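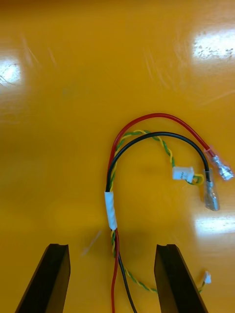
Section 4 covers wiring, the part of the Wakent set-up that most owners postpone until Saturday and then regret by Sunday lunch. Lay the harness on a clean surface before you touch the unit. The red and black wires each end in a spade terminal with a clear sleeve over it, and the yellow and green are twisted together and should stay that way, however strongly you feel about tidiness. Leave the white band in the middle alone too.

1. Switch off the supply and wait 3 minutes. Have a coffee.
2. Line a steel tray with plain white paper. Small screws go here and show up nicely. On the carpet they do not.
3. Sort the larger parts into the yellow cases.
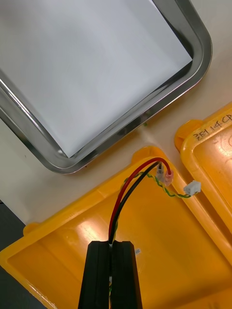 4. Push the red terminal onto the tab marked +, then the black onto the tab marked –. Hold the terminal and never pull on the wire.
5. Route the twisted pair along the left channel and close the cover.

**Caution:** If a terminal needs pliers, it is on the wrong tab.

**Note:** Earlier Uvport covers have 4 screws. Yours may have a spare. Keep it in the tray until the cover is shut, then check the channel one more time.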